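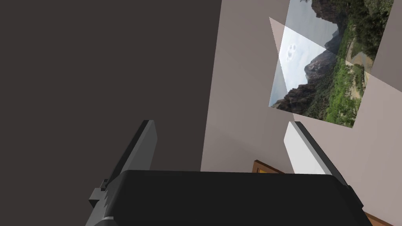 Household Advice Series, Sheet 3: Limescale

Residents > Your home > Advice sheets > Limescale in kitchens and bathrooms

Limescale in kitchens and bathrooms

Issued by Trirnley Homes, June 2020

The water supplied to Trirnley and Wotalton is hard. When it is heated, or left to dry on a surface, it leaves behind a chalky deposit. The deposit is harmless to health, but it shortens the life of kettles and shower fittings and is a frequent reason for residents contacting the repairs desk. In the last financial year the desk received 493 calls on the subject from our 1,776 homes. Many of these could have been dealt with by the resident using vinegar or citric acid.

Before you start

Open a window. Wear rubber gloves, particularly if you have a cut or a skin complaint. Vinegar, citric acid and shop-bought descalers must never be mixed with bleach or used straight after it, as the combination gives off a dangerous gas. If bleach has been used in a basin or toilet, rinse or flush thoroughly and leave the work until another day.

Do not use any acid, including lemon juice, on marble, limestone, terrazzo or enamelled baths. The damage is permanent and cannot be polished out. Homes in the Skedgate building have terrazzo window ledges in the bathrooms, and bottles of descaler should not be stood on them.

Kettles

Unplug the kettle and let it cool. Fill it halfway with equal parts white vinegar and water and leave it for an hour. Heavy scale may need to be left overnight. Pour the liquid away, rinse several times, then boil a full kettle of fresh water and discard it. If a smell of vinegar remains, boil and discard a second time. Citric acid has no smell and is preferred by many residents; use two level tablespoons to a litre of warm water and leave for half an hour.

Emptying the kettle at night slows the return of the scale. Where there is a mesh filter in the spout, it can usually be lifted out and soaked in a cup.

Taps

Scale gathers at the end of the spout and around the base. Soak a strip of old cotton in vinegar, wrap it around the affected part and hold it in place with an elastic band. Remove it after thirty minutes and wipe with a damp cloth. Chrome should not be left in contact with vinegar for longer than this. Plated finishes in gold, brass or black should be treated with warm soapy water only.

If the flow is weak or sprays sideways, the small insert in the end of the spout is probably blocked. On most taps it unscrews by hand. Put the plug in first so that the washer is not lost. Soak the insert, brush it with an old toothbrush and refit it hand-tight.

Shower heads

Residents are asked to clean and descale shower heads every three months. Unscrew the head from the hose, place it in a bowl of diluted vinegar for an hour and rub the nozzles with your thumb. Run the shower for two minutes before use, pointing the head down into the tray. The same should be done after any absence of a week or more. If the head is fixed to the wall and cannot be removed, tie a plastic food bag of the solution over it.

Toilets

A brown or grey line at water level is usually scale that has become stained. Push the water down with the brush, pour in half a litre of vinegar and leave overnight. Scrub and flush in the morning. Pumice blocks and wire wool scratch the glaze and should not be used.

Washing machines

Run an empty wash at 60 degrees with 100 grams of citric acid in the drum, no more than twice a year. Check the handbook first, as some makers advise against it. Using the dose of detergent shown on the packet for hard water is of more benefit in the long run.

When to contact us

Please report the matter if a tap still drips after cleaning, if the boiler or hot water cylinder makes a banging or rumbling noise, or if the shower runs alternately hot and cold. Residents should not attempt to descale a boiler, cylinder or electric shower unit. These are serviced by our contractor, Shevchuk Heating, whose engineers carry identification.

Enquiries about this sheet should be addressed to Séverine Chevalier, Resident Services. Large-print copies and translations are arranged by Ustyna Savchuk at the Wotalton office. Sheet 4, on blocked sinks and gullies, will be issued in July.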